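An afternoon with two arms and a cooking pot

February 4, 2021 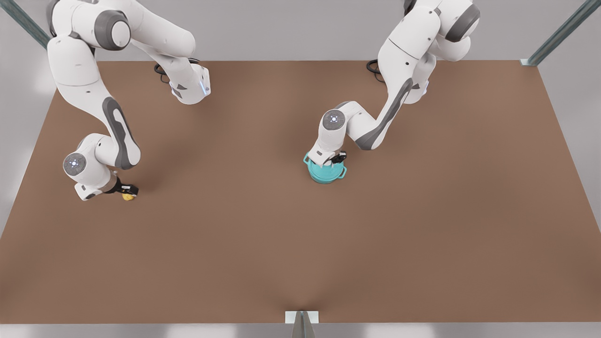 The simulated version. One gripper on the pot, the other on the small yellow thing.

My friend Ebere Okafor has been trying to get me to a robotics open day for as long as I've known her, and I have always had something on. This time I had nothing on, and she knew it, so I went to Dellberg.

Dellberg is the sort of building you drive past twice. It sits behind a tile warehouse on the Kruger estate, and the sign is the size of a tea towel. Inside there was a table of name badges, a table of biscuits, and a woman called Yolandi Maluleke who took one look at me and asked if I was with the plumbing suppliers. I said I wasn't. She gave me a badge anyway. It said VISITOR 17, and I answered to it all afternoon.

The programme promised "two-armed handling of household objects", which I had imagined as something like a butler. What we got first was a large screen showing the thing you see at the top of this post: a computer model of two white arms hung over a brown table, with a turquoise pot near the middle. I am told this is where most of the work gets done these days. You build the table on the computer, you build the arms on the computer, and then you let them make a mess of it on the computer, where the pots are free.

Lwazi Magagula did the talking. He is a tall man with a quiet voice and he had been given a microphone that didn't work, so those of us at the back learned a good deal about the back of other people's heads. I shuffled forward until I could hear. He had stopped the picture at the point where both hands were busy, the left one reaching down over the rim of the pot and the right one closed on a small yellow object some way off to the side. (The robot's left and right, he said. From where we sat they were the other way round, and this caused trouble for the rest of the session.)

Somebody asked what the yellow object was. Lwazi said it didn't matter. Somebody else said it mattered to them. There was a short, quite heated discussion in the third row, with one party for lemon and one for a bath toy, and I'm sorry to say I took part.

The point of having a second arm, as far as I followed it, is to hold things. One hand steadies and the other does the job, which is how I stir porridge and how I have never once thought about stirring porridge. Apparently it is a swine to teach. Each arm has to know where the other one is, and if they both fancy the same bit of air you get what Lwazi called "a contact event" and what I would call a punch-up. He said they had run this task 596 times in the simulator in the past week. I asked how many had gone well. He said that depended on what I meant by well, and I warmed to him enormously.

I liked the little blue lights on the wrists. I asked whether they meant anything, and Lwazi said that on the screen they were mostly there to look right. I have owned cars like that.

After the tea break (one biscuit each, strictly enforced) there was a talk by Khanyisile Zulu about Irkanero, the software they use to set up the tasks. I understood the first 8 minutes. She had a slide with 125 small boxes on it, all joined up by arrows, and she said "as you'll all recognise" before showing it. Ebere nodded. I nodded too. Then a man from Trirken asked a question that lasted longer than some of my holidays, and the answer was "yes, in principle".

What stuck with me was something she said near the end, when she'd put the slides away. She said people come to these days wanting to see a robot do something clever, and what she wants to show them is a robot picking something up. I had come to see something clever. I went back to the screen at the end and stood in front of it for a bit. Two hands, a pot, a great deal of bare table. I found I did want to know how it came out.

We were offered a go with the controls, on a practice set-up with no pot in it. I moved an arm left, then further left, then into what would have been the floor. Yolandi said everybody does that. Ebere didn't do that.

They're holding another one at the end of February and I've put my name down. Ebere says I can't bring my own lemon.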